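I had to delete a game I was halfway through last week just to fit a patch on, which was the final straw, so I've spent an evening sorting out the shelf under the telly and all the consoles on it. These are the things that worked in our house. Most cost nothing.

## Freeing up room on the drive

Start with the captures folder. Mine had 300 clips in it, nearly all of them me falling off the same bridge in Sorkeck, and I'd forgotten the console was saving them on its own. Turn automatic recording off, or at least knock it down to the shortest length, and then copy the few you want to keep onto a stick.

Then go through the games themselves and sort by size (it's usually in the storage menu, under a little sort button that's easy to miss). The big ones are often in chunks. I finished the story in Guvetum in May and haven't touched the online part since, so the online part went and the rest stayed. Same with extra language packs, if yours lets you pick!

Don't delete your saves while you're in there. They're tiny. On most machines they sit in a separate menu from the games, but read the message before you press yes, and back them up first if you've put any real hours in.

If you buy an external drive, check what your console will let you run from it. Some will play from it and some only let you park games there, and parking is still a lot quicker than downloading again on our broadband.

## Dust

Switch everything off at the wall and let it cool. I use a soft paintbrush (a clean one, please) on the vents and the hoover nozzle held a little way back to catch what comes off. Don't push the nozzle right up against the plastic. Canned air is fine in short bursts, with the can upright, and hold it well clear.

Ours was jammed into a cubby with a door on it, and it used to roar like a hairdryer. I took the door off. Much better, and I've lost nothing but a door.

## Controllers

A barely damp cloth for the grips, and a wooden cocktail stick run gently along the seams where the muck gathers. It's grim and very satisfying. For sticky buttons I put a drop of rubbing alcohol on a cotton bud, work it round the edge and press the button a lot.

My friend Daranee Phetsri keeps hers charging on a toast rack, one controller per slot with the leads fed up through the back. I laughed, then I went and bought a toast rack.

## Cables

Label both ends. Masking tape and a biro will do. I had 6 black power leads on the go and 5 of them looked identical, and I once unplugged the router in the middle of my partner's Skunden match, so now they're all labelled.

Freezer bag clips are good for bundling the slack. Wind it loosely.
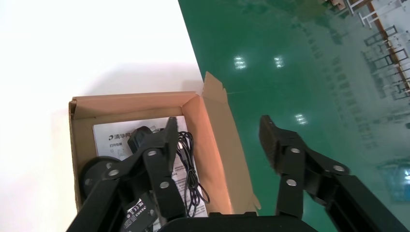
**Filed under: Boxes & Packaging**

Keep the box for anything you might sell on, if you've got the loft space, and keep the paperwork in it. Flatten the rest. I tuck the receipt in with the leaflets, and write the date I bought the thing on the inside of a flap, where it won't put a buyer off.

For old discs and cartridges, shoeboxes stood on end are the right sort of height, and you can write on the front. Mine go alphabetically as far as Guillot and after that it's a free-for-all.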